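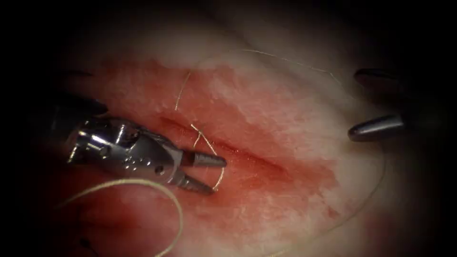 **How long does it take to learn to close a wound?**

Most people can tie a sound knot after an afternoon of practice, but an even row of stitches takes months of regular work.

Oksana Hrynyshyn has been teaching that row of stitches at the Dultden skills center for three years. Her suturing course starts in October and takes 10 trainees at a time. They meet in the evening, after their hospital shifts, and the first thing they are given is a length of thread. The needle comes later.

"They want to sew right away," she says. "I make them handle the thread for an hour. It kinks, it sticks to a wet glove, it slides out of a knot you thought was finished. I'd like them to find that out before there is a cut to close."

The first tissue appears in the second session. Hrynyshyn makes one straight incision in each piece and asks for a single stitch across the middle. The needle should go in at a right angle to the surface, follow its own curve, and come out on the other side at the same distance from the edge. If the two distances differ, one side rides up over the other when the knot goes down.

She lets them pull the first knots as tight as they like. Then everyone looks at the edges together. A stitch drawn too hard bunches the tissue up and can cut into it. One left too slack lets the edges fall open. The right tension is the one that brings the two sides together and stops there, and it changes with the tissue, so it can't be learned as a number. 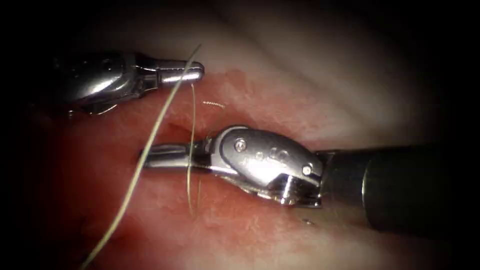
*A long suture thread crosses the tissue between the closed jaws of two instruments.*

Thread length is the subject of the third session. A long tail gets caught under things and drags through the work. A short one leaves too little to wrap. For a single stitch, Hrynyshyn has her group pull the thread through until a short tail remains on the far side, then form the loop near the tissue, where they can see it.

Gripping gets its own evening. Jaws with ridges hold well, and the same ridges can roughen a thread if it is pinched hard in the part that will end up in the knot. Trainees are told to take hold near the end, in the piece that will be trimmed away. The tissue is handled as little as possible. When an edge has to be lifted, it is lifted once, lightly, and let go.

Orest Hordiienko, who took the course last year and now helps run it, remembers the light giving him more trouble than the knots. Moist tissue shines. Under a strong lamp a pale thread can disappear into a bright patch, and he kept reaching for the spot where he thought it was. He now tells newcomers to follow the thread from the end they can see.

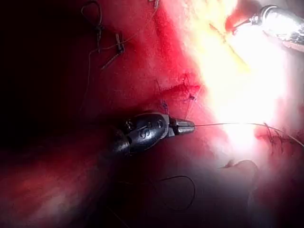 ## What the practice uses up

The center went through 534 packets of suture last year. Hordiienko keeps the supply log, and he orders from Pleline, a small distributor that sells in plain boxes. The trainees are asked to finish each strand, down to the last piece long enough to tie.

Cost is the reason many of them practice at home on foam or folded cloth. Hrynyshyn doesn't mind either one for knots. She is less keen on them for needle work, where a dry material grips the thread and hides a loose stitch.

Each trainee logs hours in a notebook. The highest total in the last group was 121, most of it in short sittings before work. At the end of the course, everyone closes one incision from end to end, and Hrynyshyn goes down the line with a ruler. The next group begins at six in the evening, in the second-floor room on Stetsiuk Street.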